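Wisura Zellenplaner im Test: Einrichten am Bildschirm, bevor der Roboter in die Küche darf

Von Recep Tuncer

Wer schon einmal eine zweiarmige Anlage eingerichtet hat, kennt das Gefühl: Man steht daneben, die Hand am Not-Halt, und hofft, dass der linke Arm beim Anfahren nicht am rechten hängen bleibt. Ich mache das seit vielen Jahren und werde dabei immer noch ein bisschen nervös. Umso mehr habe ich mich gefreut, als wir bei Canpolat im Februar den Zellenplaner von Wisura auf den Rechner bekamen, ein Programm, mit dem sich eine Zelle samt Händen, Möbeln und Geschirr komplett in der Simulation aufbauen und einstellen lässt. Seitdem habe ich damit unsere Geschirrzelle für die Versuchsküche in Damlow eingerichtet, und davon möchte ich gern etwas ausführlicher erzählen (wer nur das Urteil sucht, scrollt bitte ganz nach unten, ich nehme es niemandem übel).

Installation und erster Start

Die Installation war an einem Vormittag erledigt, die Lizenz kostet 948 Euro im Jahr und gilt für 2 Arbeitsplätze. Das Handbuch hat 81 Seiten und ist angenehm geschrieben, man merkt, dass da jemand am Werk war, der selbst schon Gelenke referenziert hat. Etwas mühsam fand ich das Anlegen der Hände. Das Programm will für jedes Fingerglied die Anschlagwerte wissen, und wenn man sich beim Daumen vertut, fällt das erst viel später auf. Mir ist genau das passiert! Der linke Daumen ließ sich bei mir zunächst gar nicht abspreizen, und ich habe einen halben Nachmittag an der falschen Stelle gesucht, nämlich im Handgelenk.

Mein Rat: Erst beide Hände leer durchbewegen, Finger für Finger, und die Werte gleich als eigenes Profil speichern. Danach kommt das Mobiliar an die Reihe.

Die Zelle aufbauen

Tisch, Wand und Schrank zieht man aus der Bibliothek und schiebt sie zurecht. Das geht so flott, dass man leicht ins Spielen gerät (ich hatte zwischendurch eine Zelle mit Deckenlampe und Zimmerpflanze, beides ist wieder hinausgeflogen). Wichtig ist der Schrank. In Damlow hat er lange Stangengriffe, und die stehen vor. Ich rate deshalb dringend, die Griffe als eigene Hindernisse anzulegen und nicht bloß den Korpus. Als Sicherheitsabstand habe ich 15 Millimeter eingetragen, damit bin ich gut gefahren.

Beim Geschirr habe ich mich für gemusterte Schalen und einen Teller mit roten Randlinien entschieden. Mit schlichtem weißem Geschirr wäre ich schneller gewesen, aber in einer richtigen Küche steht eben auch das geerbte Zeug von der Tante, und die Objekterkennung soll damit zurechtkommen.

Griffpunkte einstellen

An diesem Punkt verbringt man die meiste Zeit, und es ist auch der schönste Teil der Arbeit. Für jedes Stück legt man fest, wo die Hand zufasst und wie weit der Finger über den Rand greift. Die rechte Hand nimmt bei mir die Schale am Rand, ein Finger nach innen, der Rest der Hand hält von außen dagegen. Die linke bekommt ihre Warteposition offen über dem Teller. Beide Posen lassen sich einzeln anhalten und aus jedem Blickwinkel prüfen, und gerade das Fingerglied an der Innenseite sollte man sich aus der Nähe ansehen, denn dort schneidet sich das Modell gern mit der Schale, wenn die Wandstärke nicht stimmt. 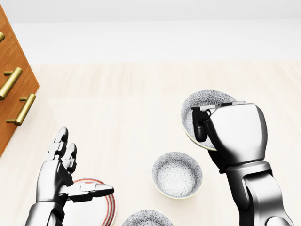
Kollisionsprüfung

Ist die Pose gespeichert, lässt man die Prüfung über den gesamten Weg laufen. Sie meldet Berührungen in einer Liste, und ein Klick darauf springt an die betreffende Stelle der Bewegung. Sehr angenehm! Weniger angenehm ist, dass die Liste nach jeder Änderung wieder von vorn sortiert wird, sodass man seine Stelle verliert. Ich habe mir irgendwann einen Zettel danebengelegt.

Übertragung und Pflege

Die Übertragung auf die Steuerung läuft über das Zusatzmodul Pundamden, das man getrennt herunterladen muss. Es vergleicht die Gelenkwerte der Simulation mit denen der Anlage und fragt bei Abweichungen nach, welche gelten sollen. Bitte dort nicht einfach durchklicken. Nach jedem Tausch eines Fingerglieds gehört das Profil der Hand neu eingemessen und in der Simulation nachgezogen, sonst passen die Griffpunkte nicht mehr zum echten Finger. Ich trage den Tausch inzwischen im Notizfeld des Profils ein, mit Glied und Seite.

Mein Urteil

Gut gefallen haben mir der schnelle Aufbau, die Ansicht der Hände bis ins letzte Glied und die Kollisionsprüfung. Geärgert haben mich die Eingabe der Anschlagwerte und die springende Liste. Eine deutsche Oberfläche gibt es, allerdings sind einige Meldungen noch englisch. Für einen Betrieb mit nur einem Arm und einfachem Greifer wäre mir der Preis zu hoch. Wer aber zwei Hände mit einzelnen Fingern betreut, sollte sich das Programm unbedingt vorführen lassen und dafür am besten gleich das eigene Geschirr als Modell mitbringen.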